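The Case Against the Lifetime Guarantee

My jacket came with a guarantee for life. I bought it from Skostevach, and the tag said so in gold letters, right under a paragraph about heritage. When the zipper went I wrote to ask what I should do, and after two weeks I got a form. The form wanted the original receipt, a photo of the tag I had cut off, and my agreement that zippers, snaps, elastic, lining and "areas of ordinary contact" were not included. I have been trying since January to think of a part of a jacket that is not an area of ordinary contact.

I don't think the company is run by crooks. I think it sells what everybody in that end of the business now sells, a feeling about the future, and the feeling is cheap to make. Put "for life" on a tag and you can charge more on the same day. The bill for the promise comes years later, if it comes at all, and most people have lost the receipt by then or moved or gotten tired of the color.

Consuelo Quintero has done alterations in my neighborhood since before I lived here, and she is less polite on the subject. She told me she can tell what a garment will do by turning it inside out. Wide seam allowance, she can let it out or take it in. Narrow seam, trimmed close and run through a serger, and there is nothing to hold on to. "They guarantee it and then they don't leave me any cloth," she said. She charged me less to put in a new zipper than Skostevach wanted for shipping.

People who defend these programs will bring up Edis, which does take things back and does fix them. Fine. I know someone who sent Edis a pair of work pants and they came home with the knee rebuilt. But read the terms again. Edis will fix a thing if it decides the thing is worth fixing, and otherwise it sends you a credit, and the credit is good for new pants. I would like to know how often it goes one way and how often the other. I asked. They sent me a link to the page about heritage.

And there is the number. Correa, the luggage people, say their duffel is tested to 1000 openings. That sounds like plenty until you think about a bag you carry to work, which you open when you leave and open when you get there and open again for your lunch. You could be through it in a year. I am not saying the bag falls apart on the next pull, only that the number was picked to sound big, by someone who was fairly sure I would not sit down and work it out.

What I would take instead is dull. Tell me what thread you used. Sell me the button. Leave an extra inch in the hem and print, on the inside, how to get the waistband off without wrecking it. My mother's old Asteck sewing machine came with a booklet of 64 pages, and a good part of it assumed that the owner had a needle, a torn thing and an evening free. 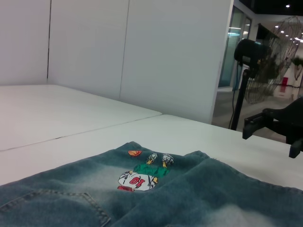 Fredy Inga, who used to buy fabric for a living and now mostly argues with me, says I am being sentimental. His view is that most people never mended well, that they did it when they had to and quit as soon as they could afford to. He may be right. I have seen some of my grandfather's mending, and it looks like a man closing a sack of feed. But he wore the stuff for years afterward, and no one asked him for a receipt.

Fredy's other point is harder to answer. If clothes were made so they could be repaired, they would cost more, and the people with the least money would pay it first. I don't have a neat reply to that. I do notice that we already pay more for the guarantee, and that when my zipper failed the money I had paid for it was no help to me. If there is going to be a markup either way, I would like mine in cloth.

I did send the form back, by the way, with "collar" written in under parts I believed were covered. They haven't answered. The jacket is on the hook by the door with Consuelo's zipper in it - a brass one, a little too heavy for the front - and I wear it most days.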